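Waschtischbecken

Ein Waschtischbecken ist ein Becken, das mit der umgebenden Ablage aus einem Stück gefertigt oder in eine Platte eingelassen ist. Verbreitet ist Sanitärkeramik, daneben kommen Mineralguss und emaillierter Stahl vor. Die Armatur sitzt meist auf dem hinteren Rand.

Reinigung

Kalk und Seifenreste setzen sich vor allem am Fuß der Armatur und entlang der hinteren Kante ab, wo Spritzwasser stehen bleibt. Üblich ist es, diesen Bereich zuerst zu wischen und das Becken selbst zuletzt.
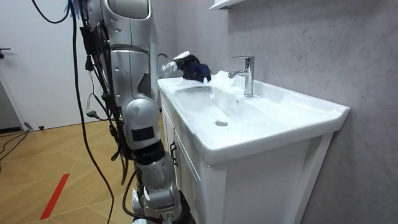 Für glasierte Flächen genügen ein weiches Tuch und ein mildes, leicht saures Mittel. Scheuerpulver und Stahlwolle rauen die Glasur auf. Verchromte Teile werden nach dem Wischen abgespült und trocken gerieben. Säurehaltige Reiniger dürfen nicht zusammen mit chlorhaltigen verwendet werden.

Bauformen

Der Hersteller Nordin aus Floltthorpe führte die rechteckige Form als Modell 3174, zunächst mit 45 cm Tiefe. Der Entwurf stammt von Bergþóra Laxdal. Von einer Variante für Unterschränke der Firma Drivwood wurden 300 Stück gebaut.

Siehe auch: Armatur, Siphon, Sanitärkeramik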